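Raised shelf for a worktop: cutting, fitting and checking a small bench riser

Contents
1. What the riser is for
2. Parts and tools
3. Measuring the worktop
4. Cutting the board
5. Assembling the frame
6. Fixing the board
7. Levelling and load check
8. Arranging the shelf and the space beneath
9. Care
10. Faults and remedies

1. What the riser is for

A riser is a small four-legged shelf that stands on a table and gives a second surface above it. The things that are needed now and then go on top, and the table stays clear for work. Ours carries buckets, which are awkward on a worktop: they are wide, they roll if knocked over and they take up the part of the table that is easiest to reach.

The instructions cover a free-standing riser made from thin metal tube with a wooden board laid across it. Nothing is screwed to the table. If you need a shelf that will take a vice, a sewing machine or anything else that shakes, use a wall bracket system instead and stop reading at this point.

2. Parts and tools

Tube frame kit, four legs, in black. We used the Jodomari kit in the medium size. The Tratus kit goes together in the same way but has a push-fit corner in place of the bolted one, and section 5 notes the difference.
One board, light wood, sanded on both faces.
Board clips, 6. The Jodomari kit supplies four, so buy a spare pack.
Screws for the clips, shorter than the board is thick.
Leg pads, one per leg, with two spares.
Hex key (in the kit).
Fine-toothed saw.
Sanding block with medium and fine paper.
Tape measure, square, pencil.
Small spirit level.
Water-based varnish and a foam roller.
An old towel.

Total weight of the frame as supplied is 1,312 g on our kitchen scale, without the board. The figure is useful only if you intend to move the riser often.

3. Measuring the worktop

Clear the table and wipe it. Grit under a leg will mark the surface the first time the riser is dragged.

Measure the depth of the table from front to back and write it down. The riser should stand with all four legs well inside the edges. Leave a hand's width at the front as a minimum. A leg close to the edge will sooner or later be pushed over it.

Next, decide the height. Put the tallest item that has to pass under the shelf on the table, measure it and add 200 mm for hands. People generally underestimate the second part. A shelf that clears a box by a finger's width is fine for storing the box and useless for packing it.

Finally, check above. Measure from the table to the lowest thing overhead – a lamp, a pipe, a cupboard door in its open position – and subtract the height of the riser and the height of whatever will stand on it. There must be enough left over to lift that item off without tilting it. For buckets, work this out with the handle up.

4. Cutting the board

The board needs to be as deep as the frame and slightly longer. With the Jodomari medium frame the finished depth is 306 mm. Check this against your own frame before cutting, as the kit has been revised at least once and the older corners are thicker.

Mark the line with the square on the face and carry it down both edges. Score the line with a knife to stop the face from splintering. Saw on the waste side, with the good face up for a hand saw.

Sand the cut end first, then both faces, working along the grain. Take the sharp edge off all round with two or three strokes of the fine paper. The underside deserves the same treatment as the top. On a raised shelf it is in plain view to anyone sitting down, and it is the face that knuckles meet.

Varnish the underside first and let it dry. Then turn the board over and do the top and edges. Two thin coats on each face are enough for dry storage. If the buckets will be put back wet, give the top a third and pay attention to the end grain, which soaks up the first coat almost completely.

Do not varnish one face only. The board will cup.

5. Assembling the frame

Spread the towel on the floor and build the frame upside down on it.

5.1 Lay out the top rectangle. The two long tubes have a small hole at the middle, and this hole must face what will be the underside.

5.2 Fit a corner piece at each joint. Turn the bolts with your fingers until they catch. Do not tighten.

5.3 Stand a leg in each corner. The open end goes into the corner and the closed end will meet the table.

5.4 Measure both diagonals of the top rectangle. If they differ, push the longer one in until they match.

5.5 Tighten the bolts a quarter turn at a time, going round in a cross pattern. Stop when the joint no longer moves. The tube wall is thin and will dent if the bolt is forced.

5.6 Press a pad on to the end of each leg.

With the Tratus kit, ignore 5.2 and 5.5. Push each corner home and strike it once with a rubber mallet through a scrap of wood. Check the diagonals before striking, as the corners are very hard to get out again.

Turn the frame over and put it on the table.

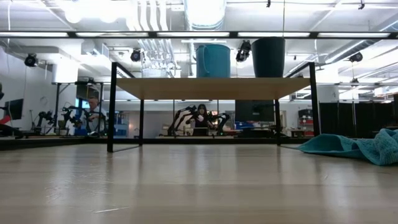
6. Fixing the board

Lay the board on the frame and centre it from left to right. Hold it in place with one hand and mark the clip positions from beneath: one near each corner and one at the middle of each long side, beside the hole mentioned in 5.1.

Take the board off, turn it face down on the towel and drill a shallow pilot hole at each mark. Wrap a piece of tape round the drill bit to show the depth. Going through the top face is the commonest mistake with this job and cannot be hidden.

Screw the clips on loosely so that they can swivel. Put the board back, turn each clip under the tube and tighten. The clips should hold the board against sideways movement and should not bend it downwards. If there is a gap between board and tube at one corner, the frame is twisted. Go back to 5.4.

Some people leave the board unclipped so that it can be lifted off for washing. It works until a bucket is put down near the end that sticks out. Use the clips.

7. Levelling and load check

Place the level along the board and then across it. Small errors are corrected with an extra pad under the short leg. The Lapointe screw-in feet are a better solution on an uneven table, though they only fit tube with a threaded insert.

Rock the riser by hand from opposite corners. Any knocking means that one leg is off the table.

For the load check, put an empty bucket on the board and add water by the jug. Watch the middle of the board from the front at eye level. Stop at the first visible sag. Mark the water level on the bucket, measure how much it holds to that point and treat half of it as the working limit. Roughly three litres was our result, which is ample for a bucket of cloths or clothes pegs and not enough for a full bucket of water. The shelf is for storage, and full buckets belong on the floor.

8. Arranging the shelf and the space beneath

Put the heaviest item over or close to a pair of legs and the lighter ones towards the middle. Two buckets side by side are steadier than two stacked, and each can be taken down without disturbing the other.

Where two buckets are in use, choose different colours and keep one colour for clean things and one for dirty. Labels on the rim wash off. Ximena Iturra, who set out the original version of this sheet, used paint marker on the underside, and hers were still legible after a winter of use.

Turn handles so that they lie to the same side. A handle left standing up catches sleeves.

Keep the space under the board for whatever is being done at the time. If it fills with permanent items the riser has become an ordinary shelf and the table is lost again. Flat things such as trays and chopping boards may be slid to the back, provided they come out without being lifted.

Cloths and towels should be hung or folded when the job is finished. A damp towel left in a heap on varnished wood will leave a pale bloom by morning. The bloom usually goes if the surface is left to dry fully, and furniture polish put on too early seals it in.

9. Care

Weekly: wipe the board and the tubes with a damp cloth, then a dry one. Lift the riser to clean under the legs.

Monthly: try each bolt with the hex key. Most will take a slight turn after the first month and none thereafter.

Yearly: inspect the board for worn varnish where the buckets stand. Sand lightly and recoat that area. We do ours in December, when the buckets are least in use.

Scratches on black tube can be touched in with Darnex metal paint in satin. The gloss is noticeably shinier than the factory finish.

10. Faults and remedies

Riser slides when a bucket is taken down. Pads are dusty or have hardened. Wash them in warm soapy water or replace them.

Board has cupped. Check that both faces are varnished. If they are, turn the board over, refit the clips and leave it for a few weeks.

Frame leans to one side under load. Bolts are loose, or one leg is not fully into its corner. Unload, slacken all the bolts, press down on each corner in turn and retighten as in 5.5.

Dark ring on the board. Water has got in through the varnish. Sand back to bare wood, allow to dry for two days and revarnish. Deep rings will not come out, and the board is then best fitted the other way up.

Clip screws have pulled out. Move the clip along the tube by a clip's width and drill a fresh pilot hole. Filling the old hole with a matchstick and glue is adequate for the corner clips only.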